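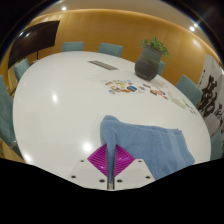 Fig. 1. Folding surface – light blue terry towel, folded, on the white oval table. Sheets still out behind it.

Housekeeping and Linen Skills, Unit 4: Towels
Session notes, September. Posted by the unit tutor, Standlow Adult Learning

Notes only, not a full write-up. Bring them to the practical.

1. Before you fold

Clear the table. Properly clear it, papers and all – Fig. 1 shows sheets with coloured stickers or printed pictures on them further along, and a few mostly white ones over to the right. Fine here, not fine when you have a trolley load to get through. Paper under a towel slides and takes the towel with it.

Wipe down, dry with a clean cloth. Glossy tops show every drip, so look along the surface from low down. Hands washed, rings off (terry loops catch).

Oval tables: no straight edge to line up against. Most people drift and end up with a wedge. Pick one long side of the towel, square it to yourself and ignore the table rim.

2. Thick terry

Weight is given in grams per square metre (gsm). The practice towels are 500ish, guest bath towels heavier. Heavier towel = fewer folds. If the stack springs open you've gone one fold too far.

Bath towel size for the test: 70 cm wide. Length varies a bit after washing, don't panic.

Shake out once, hard, holding the two short corners. Lifts the pile. Lay flat, label side up, and smooth from the middle outwards with the flat of the hand, not the fingertips.

3. The fold (learn this one)

Long sides in to the middle, edges just touching. Then close it like a book. Then short end over to about two thirds, and the other end over that. Turn so the rounded edge faces front.

Rounded edge to the front of the shelf, always. Loose edges to the back. Marks are lost on this every year.

Look again at the left end in Fig. 1, how it curls up and over where it is pinched and part of it hangs down. The rest lies flat to the right. A thick towel held at one end does this every time, so when you carry one to the shelf put a hand underneath and let the weight sit on your palm. Set down, then press lightly along the top.

Slight rumpling on top is alright. Visible uneven edges are not – open it out and start again, don't poke at the corners.

4. Shelf and trolley

Zerari method (red folder): stacks by size, tallest at the back. Raltex shelving in the linen room is shallow so no more than eight bath towels to a stack or they lean. Abbasi trolleys have the lip at the front, go to six.

Colours kept apart. Light blues together, whites on their own shelf. Pale blue next to a new navy one in a damp room – you'll know about it by morning.

Rotate: clean ones in at the bottom, take from the top. It is slower, do it anyway.

5. Practical test

Room 353. Pass mark 80 per cent. You fold a set, stack it and re-fold one the assessor has pulled apart. Points for square corners, front edge, even height and a clear table at the end.

Written part is short, washing labels and shelf order. Revise the label symbols from last time, I will not be going over them agian.

For next session: fold every towel in your own cupboard the section 3 way, note which ones spring open and roughly how thick they are. Bring the list. Flat shoes please, we are standing throughout.

Standlow Adult Learning, Housekeeping and Linen Skills. Handout may be copied for class use. Back to top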